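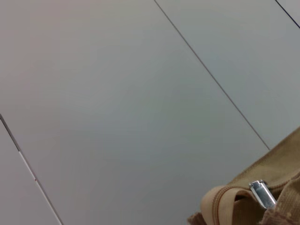

Does a Warm Rink Make a Slower Puck?

Student project report, Sports Science option
Jacqueline Besson and Yannick Gilbert
Supervisor: Solange Pruvost
June 21, 2018

Why we picked this

Every hockey player in Clekville has a theory about ice. Our coaches say the puck "dies" late in the third period, the goalies say it bounces more, and the older players at the Caron rink swear that afternoon games are slower than morning ones. We both grew up hearing this and we really wanted to test at least one piece of it!

What we did

In April the rink let us onto the ice before the first public skate and again straight after it. We built a small wooden ramp so that every puck would start with the same push (our first try was Yannick taking wrist shots, and no two were alike). We let the puck go from the top of the ramp, waited for it to stop, and measured the distance with a long tape.

We did 30 slides on fresh ice and 30 on skated ice, using the same 2 pucks each time. Pucks were kept in a cooler between slides. Jérémie Maillard read the tape and Jacqueline wrote the numbers down. Slides that touched the boards were thrown out and done over.

What we found

On fresh ice the puck went farther, and the gap was bigger than either of us had guessed. The average slide on skated ice was 27 per cent shorter. The skated ice was also much less predictable: some pucks went nearly as far as on fresh ice, and others hit a rut, hopped and stopped early. Watching a puck swerve off for no reason you can see from the bench was probably the most fun part of the project.

Air temperature was a letdown. It rose by only 8 degrees between our two sessions, and the skating happened in the same stretch of time, so we can't separate the two. Our title question is still open. What we can say is that worn ice gave us shorter slides.

Problems

The ramp shifted a little on the ice until we put a damp towel under it, which froze and held it in place. We redid the slides from before the towel. We also never measured the temperature of the ice itself, only the air above it.

Next time

We would love to go back with an ice thermometer and test an empty rink at two temperature settings, with no skaters in between. Sandrine Tanguy, who coaches the Rarov juniors, has offered us her team's early ice time in the fall.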